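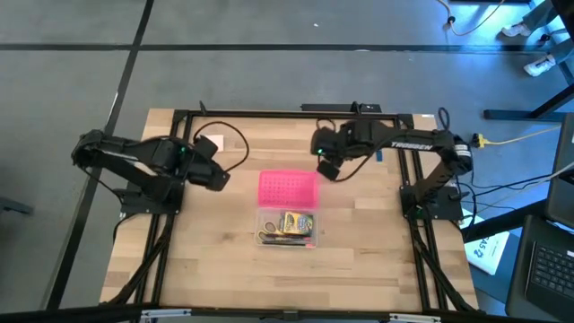

Work table with butcher-block pattern top, black frame.

Carnden Growers Cooperative
Grain Storage and Drying Site - Preseason Inspection Checklist with Comments
Site: Treltside
Inspection period: April

Scope
This checklist covers the dryer, the storage bins, the fuel supply and the truck lanes at the Treltside site. Items are marked Pass, Correct or Stop Use. An item marked Stop Use must remain locked out until it has been inspected again and the new result entered on this form.

Section 1. Bins and entry points

1.1 Roof hatches close and latch - Pass
1.2 Ladder cages and side rails secure - Correct
Comment: Two bolts missing at the upper bracket on Bin 4. Replace before the bin is next climbed.
1.3 Entry warning signs readable - Correct
Comment: Sign on Bin 2 has faded. Replacement ordered.
1.4 Unloading auger can be locked out at the bin - Pass
1.5 Rescue harness and lifeline in marked cabinet - Pass
Comment: The harness was moved from the scale house last season. The site map at the gate still shows the old location and must be redrawn.

Section 2. Dryer

2.1 Burner area free of chaff and dust - Correct
Comment: Heavy buildup behind the lower panel. Clean and reinspect.
2.2 High-limit switch shuts off burner - Pass
Comment: Switch opened at 200 degrees F on the test, as set.
2.3 Belt guards in place - Pass
2.4 Moisture sensor checked against hand meter - Pass
2.5 Fire extinguishers charged and tagged - Correct
Comment: Unit 23 is below the green band. Remove and recharge.

Section 3. Fuel supply

3.1 Tank, valves and lines free of visible damage - Pass
3.2 Weeds and dry brush cleared from tank area - Correct
Comment: Growth along the north fence. Members have reported longer dry spells in late summer, and the clearing schedule has been changed from once to twice a season.
3.3 Vehicle barriers upright - Pass

Section 4. Drainage and truck lanes

4.1 Culverts open - Stop Use
Comment: The culvert under the Zillgate lane is blocked with silt from the spring storms, and the lane edge has washed out for 49 feet. Trucks are to use the east entrance.
4.2 Bin pads free of standing water - Pass
4.3 Overhead power lines marked - Pass
Comment: Augers must be lowered before they are moved in any part of the yard.

Follow-up
Corrections are to be entered on Form 114 and kept in the site binder. Deliveries will not be accepted until items 1.2, 2.1 and 2.5 are marked Pass. Item 4.1 has been referred to Kopecký Excavating for repair - the lane stays closed until that work is inspected.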